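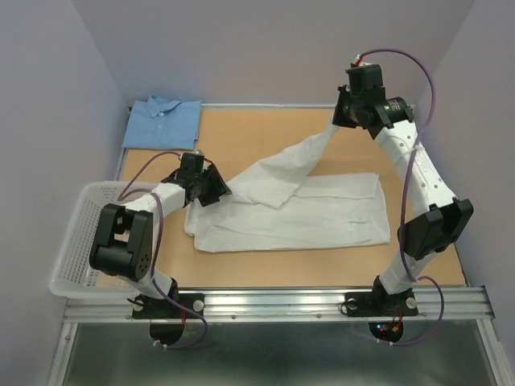
A white long-sleeved garment spread out for folding, with a folded blue shirt behind it.

Shirt folding is the household task of reducing a shirt to a flat, compact shape so that it can be stacked, stored in a drawer or packed. It is usually done soon after drying, on a bed, table or ironing board.

Method

Most methods start with the shirt laid flat and the larger creases smoothed out by hand. A buttoned shirt is normally closed at the collar and at one or more buttons lower down, then turned face down. Each side is folded toward the middle of the back, and the sleeve is doubled back along the folded edge. The bottom is then brought up to the collar in 2 or 3 folds. When the shirt is turned over, the collar and the top buttons face up.

Long sleeves are the main source of difficulty. A sleeve left bunched under the body makes a ridge that shows through thin cloth and tips the stack. Lifting the fabric by a corner and lowering it again helps to free a trapped layer.

Variations

In retail folding, a card or thin board is placed on the back of the shirt to keep every fold the same width. The Clestine fold, named after a former shirt shop, leaves the collar open and tucks both cuffs behind the button line. File folding adds a final fold so that shirts stand upright in a drawer.

Storage

Folded shirts are stacked with the heaviest at the bottom. Knitwear is generally folded, while dress shirts are often hung to limit creasing at the waist.

See also: Ironing, Laundry basket, Clothes hanger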